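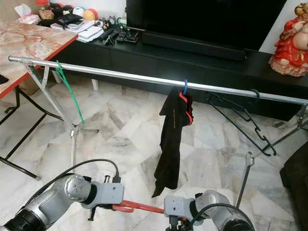
Okay, thread time, I promised a few of you the story of why our left arm kept letting go of things. Short version: it was a cable, and I blamed software for 2 weeks. The job is laundry stuff, so picture a metal rack with a long rail, a few hangers, and a black garment with a red lining or trim on a blue plastic hanger. Each arm has its own black cable curving over it, and on the left one that cable goes right up into the top of the gripper. Remember that cable.

The symptom first. The left gripper would close on something, hold it, and then a moment later the fingers would just relax. Not a full open, more like a handshake from somebody who's already looking for the door. Whatever it had would slide out, and the right arm would carry on like they were still a team.

It didn't do it every time either! I'd get a whole morning of clean runs, go make a coffee, come back and find a hanger on the floor. Floor's tile, so you hear it from the kitchen.

So naturally I went after the grip force setting. Bumped it up. Seemed better for an hour. Bumped it again. Then it squashed a plastic hanger hard enough to leave a dent and I put everything back where it was and sulked.

Next suspect was the Pestlow update, the one that changed how the grippers report their status. I was SO sure. I rolled it back, wrote a fairly snippy message in the Devgate forum, and got a drop 10 minutes later on the old version. I have since edited the message.

Sadao Sugiyama replied to me on there (thank you, Sadao, you were nicer than I deserved) and asked one question: does it only drop when the arm is reaching up? And I had no idea. I'd been logging the gripper and not the pose of the arm. Two separate files, never once looked at them side by side.

Lined them up that night. I had 20 drops saved by then, and every one of them was with the left wrist rolled outward and the arm coming up toward the rail. Down low, holding something across both grippers, zero problems. I could leave it there all day.

You've probably guessed. When the wrist rolled that way the cable ran out of slack and tugged on the connector. Just a hair. Enough for the gripper to lose power for a blink, and when it came back it came back in its startup state, which on these is fingers relaxed. No error, no warning light, nothing in the log except a gap of 800 milliseconds I'd been scrolling past.

That last bit is what bugs me most. The gripper restarted and the arm controller didn't care. As far as it knew, the hand was still closed, so it kept moving. With a shirt that's annoying. With pliers, or anything with some weight and a hard edge to it, over your foot, it's a different conversation.

The cable fix took less time than any one of my wrong guesses. I gave it a longer loop, moved the tie back past the joint so the pull lands on the arm and the connector stays out of it, and swapped the connector for a Lalum one that latches. The old one just pushed in. I checked the right side while I was there and it had more slack, so it was fine, but I gave it the same treatment.

Then the software part, which I'd argue matters more. If either gripper goes quiet for longer than 50 milliseconds now, both arms stop where they are and wait for me to clear it by hand. It's a pain on purpose. I also keep a stop button on a long lead next to me and I've quit reaching in to pick up hangers while it's live — yes, I was doing that, no, you don't need to tell me.

Someone asked if the Brøndum mounts would've prevented it. Maybe? They hold the cable closer to the arm, so it'd snag less, but I think you'd still need to leave enough length for the full wrist roll. If you've got them, roll the wrist all the way out with the power off and watch the connector. Takes a minute.

No drops since the change. I'm still going to do a long overnight-style run in September with me sitting there the whole time, and I'll post the combined log when it's done. If yours does the limp handshake thing too, send me the arm pose along with the gripper log, please, both files!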